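Chopstick rest and utensil hygiene claims

The domestic utensil holder, also called a cutlery drainer, chopstick caddy or utensil crock, is an upright open-topped container in which cooking and eating tools are kept near a sink or stove. Such holders are sold in ceramic, metal, wood, glass and plastic. They have attracted a body of advice out of all proportion to their size, much of it concerned with hygiene, and most of that advice rests on thin evidence.

Origins

Popular histories often trace the utensil holder to a single workshop or a single country. These accounts rarely agree with one another and usually cite no source. Jars for spoons were in use in many places long before anyone thought to sell a purpose-made one, and a jar that once held spoons looks much like a jar that once held anything else. The historian Ginette Courtois has argued that the object has no traceable beginning and that the search for one is a habit of catalogue writers. Her view has been criticised as too sweeping, though her critics have yet to put forward an earlier dated piece that all of them accept.

The trade name Barbier is sometimes given as the first maker of a holder with a removable drip tray. The claim appears in the firm's own leaflets and, in almost the same words, in several later books. No drawing or order book has been produced in support of it.

Design

Most holders are round or rectangular. Rectangular ones fit against a wall and may be divided inside, so that short tools do not sink among long ones. Drainage is provided by holes in the base, slots in the sides, or a raised floor. A holder without any of these is suited to tools that are already dry, a point that sellers tend to leave to the buyer.

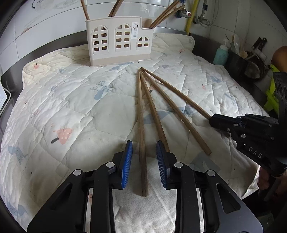 Decoration has followed the fashion in other kitchen goods, with flowers, fruit and farm animals giving way in part to plain surfaces and then coming back again. Makers have often described their patterns as traditional without saying whose tradition is meant. Architectural fronts are one recurring type: a stepped beige plastic box with three arched windows on its front, the middle one taller than its neighbours, borrows the look of a building while doing the same job as a plain tub. Writers on design have read a good deal into such pieces. Thierry Brunet called them "a town square for spoons" and linked them to a longing for holidays abroad, a theory for which he offered two postcards and no interviews.

Hygiene

The common warning is that water gathers at the bottom of the holder and that wooden tools standing in it will turn mouldy. The first half is easily checked by tipping the holder over a sink. The second depends on the wood, the room and how long the tools are left, and blanket rules about it should be treated with care.

A frequently repeated figure comes from a survey run for Zuria, a seller of drying racks, in which 1,029 households were asked about their washing-up habits. It reported that 66 per cent "never" cleaned their utensil holder. The form offered only three answers – "daily", "weekly" and "never" – so a household that washed its holder once a month had no honest box to tick. Anum Bajwa, who obtained the form, noted that the survey had taken no samples from any kitchen and so could say nothing about germs. The figure was nevertheless quoted for years as proof of a health risk.

Coatings described as antibacterial are a further source of doubt. The Radance range was sold on the strength of a test carried out on flat tiles of the coated material, kept clean and dry. Whether the result holds for a holder with corners, crumbs and a film of dishwater was not examined.

Replacement advice

Household guides commonly state that wooden spoons and chopsticks should be thrown away after a fixed period, with six months and one year the usual choices. Patricio Yáñez compared 13 such guides and found that none described how its period had been reached. Several had copied the wording of an earlier guide, errors included. Cracks, a sour smell and a rough surface are more useful signs of wear than the date of purchase, although they too are matters of judgement. Sellers of replacement sets have generally favoured the shorter period.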